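Dornia Makers Board > General > Crowdfunding the radio museum, is 243 enough?

perkura_fan
Hello all. I write here because many of you supported the Perkura radio house campaign in spring. The page now shows 243 backers and the counter has not moved since August. The goal was to buy the old transmitter building from the Tzanetos company and open a small museum in it. I gave money at the start and I would like to understand what happens now. Is the building bought or not? The last update says "we are in good talks," and I do not know what this means in practice.

copperloop
It means not bought. I asked by e-mail and received an answer after 7 weeks. They have the deposit but the seller wants the full price before the winter. Clinetti offered to match the donations, but only up to the level of the deposit. So the second half is still open.

perkura_fan
Thank you, this I did not know. Why is it not written on the campaign page? I looked through all 4 updates and the matching offer is mentioned only in the first one, without any limit.

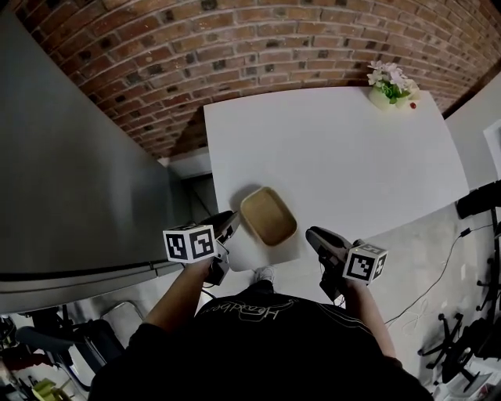
For me this is the real problem. When I read "Clinetti will match every donation," I understand every donation. If there is a ceiling, it should stand in the same sentence. I am not angry about the money, it was a small amount, but I convinced two colleagues to give also and now I must explain it to them.

oldvalve43
I think you are too strict. A company that puts money in a museum of old radios gets almost nothing back from it. I would say thank you and not look for the small print. Without Clinetti there would be no deposit at all.

copperloop
They get their name over the entrance. I would not call this nothing.

oldvalve43
A name over the entrance of a building in Perkura, which maybe 43 people will visit in a good month! Please be serious. I grew up there. The bus goes twice in a day and the second one does not come back.

quiet_band
I disagree with both of you a little. The sponsor did what sponsors do. But the organizers had the duty to write clearly, and it would cost them one line. My bigger worry is what comes after the purchase. A building can be bought one time, but the roof, the heating and the insurance must be paid every year. I asked on the campaign page if there is a plan for this. The answer was that they will sell tickets and coffee.
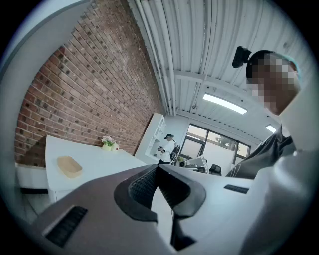
I have nothing against coffee. I only know from our club house in Dornia that heating alone eats what we collect from the members, and we have one room. The transmitter hall has a ceiling like a church. If they heat it only in part, the old sets will suffer from the damp, especially the ones with wooden cases.

perkura_fan
This is a good point. Could they rent a smaller place first, show the collection there, and buy the hall later?

copperloop
It was proposed. They said that the backers paid for the hall and for nothing else, so they cannot use the money in another way. In this I think they are correct, even if I do not like how they communicate.

oldvalve43
So we agree on something. I will put in a little more when the next update comes. You can laugh.

quiet_band
I do not laugh, but I will wait for a budget first. If somebody here gets one from them, please post it in this thread and do not open a new one.

perkura_fan
I wrote to them this morning with both questions, the ceiling and the yearly costs. I will copy the answer here when I have it. Does anyone know if the refund is still possible for people who gave in the first month? One of my colleagues is asking.

copperloop
Yes, until the contract is signed. There is a form at the bottom of the campaign page, under the list of backers. He must use the same e-mail address as for the payment.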